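The Miracle Feed Test, Eight Weeks In

Back in the winter a rep from Amlow left two sample sacks of their layer booster at the Merrick feed store, and Wilson Betancur talked me into trying it on my hens. The tag says more eggs, harder shells and brighter feathers in 30 days. I have kept chickens long enough to have heard that before, mostly from people with something in the back of the truck.

So I split the flock. The older Barred Rocks and half the Reds went in the north coop on the booster, and the rest stayed in the south coop on the same plain layer crumble I always buy. Same oyster shell, same scratch in the evening, same water line. I wrote the eggs down every night on the calendar by the back door. My husband thought this was a lot of trouble to go to over breakfast.

The final count for eight weeks was 901 eggs altogether. The booster side beat the plain side by 13. Thirteen eggs over eight weeks is one hen having a good mood. It could also be that the north coop gets the morning sun, or that I had one Red on the south side go broody and quit on me for 23 days. She sat on a golf ball and bit me every time I reached under her. 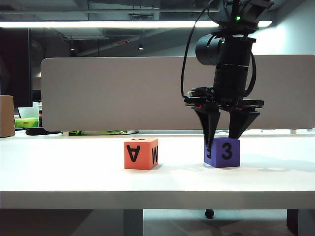

The shells I can't speak to with any science. I cracked them into the same skillet and they all seemed like eggs. I did get two soft ones, one from each coop, and that doesn't help anybody sell anything. As for feathers, it was spring and the whole bunch looked better than they did in February, including the ones who never tasted the stuff.

Then there is the price. A sack of the booster runs a good bit more than twice what I pay for crumble, and you are supposed to mix it in, so you are buying both. The Mivley brand costs less and makes the same promises in a different color of ink. I read both tags side by side in the store aisle and most of what's in them is ground corn, soy and kelp. I'd like to know what the kelp is for. The man at the counter didn't know either, but he told me it was very popular.

Wilson still swears by it. His birds are laying like crazy, he says, but Wilson also put up a new coop and got rid of his rats in the same month – so I don't know how he figures it was the feed.

I have half a sack left and I'll use it up, as I'm not throwing out feed. After that they go back on plain crumble and whatever bugs they can catch. If anyone out toward Fulto has tried it and kept actual numbers, I would like to see them. Please don't send me the brochure. I already have three.

Next thing on the list is the pullets, who ought to start laying in July if they feel like it. Two of them are crowing, so I have my doubts about those.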